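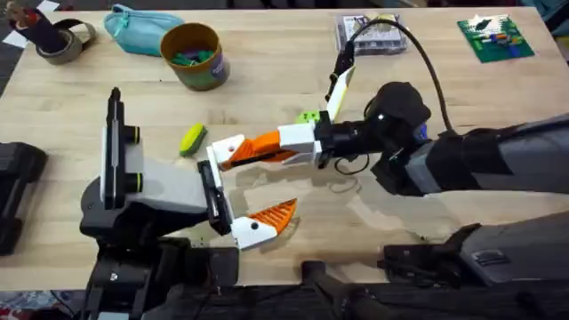

What is a table sale? It is a small local market where people sell used household goods, hobby supplies and handmade things from a tabletop, usually for a single morning.

## Table sale

A **table sale** (also *tabletop sale*, and in the Rereck valley a *spread*) is one of the most cheerful forms of second-hand trade. Sellers hire a table, lay out whatever they no longer want and keep the money they take. It differs from a jumble sale, where goods are given to the organisers and sold for a cause, and from a car boot sale, which needs a field and a good deal of petrol.

### Origins

The custom in Turkcombe grew out of the September hiring fair. Farm workers changing employers would sell off anything too heavy to carry, and trestles were put up along the churchyard wall for the purpose. The fair faded but the trestles stayed in use – a lovely bit of stubbornness – and by the time the market hall was built the sale had moved indoors for good.
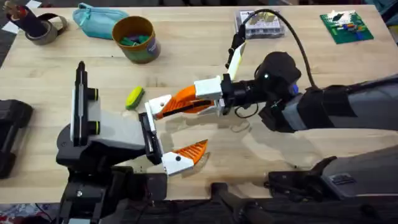

*This page was last changed on Dec 14, 2020.*

### Pitches and fees

The Turkcombe sale has 20 pitches. Each seller may take up to two, and the fee is paid on the door. Gimen, a smaller village up the valley, has 11 pitches and charges nothing at all, so places there go very quickly!

Selling starts as soon as the doors open. Early buyers are often dealers looking for tools, china and old radios, while families tend to arrive later for toys and books. Haggling is expected, and many sellers halve their prices in the last hour.

### What is sold

Almost anything small enough to carry home turns up. Wool, jigsaws, model railway parts and kitchenware are the regular favourites. Food and live animals are not allowed at Turkcombe, though Gimen makes an exception for jam.

### The Grewal collection

The Grewal collection, kept in the upper room of the market hall, holds 985 handwritten price tickets from past sales. They are wonderful to read – some give the price in shillings and new pence side by side, and a few carry notes such as "works if hit".

### See also

- Jumble sale
- Swap meet
- Rereck valley fairs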